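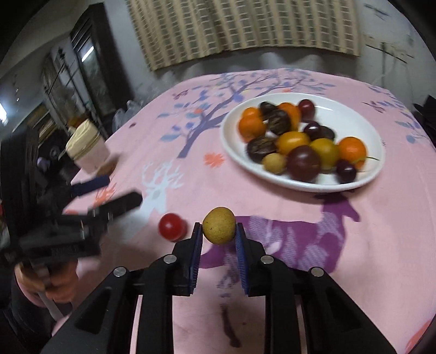 Up at six and straight to the phone, and there it was — Veruren have signed Huw Rees! Two years, with the club paying Simora 2490 up front and the rest if we stay up. I rang Heledd before she'd even had coffee (sorry, Heledd) and she thinks he's too slow for the left side. Well, he scored four against Bevan last June and I was there, soaked through, yelling my head off. She'll come around. Need to renew my season ticket before Friday's pay is gone. Must find my scarf too.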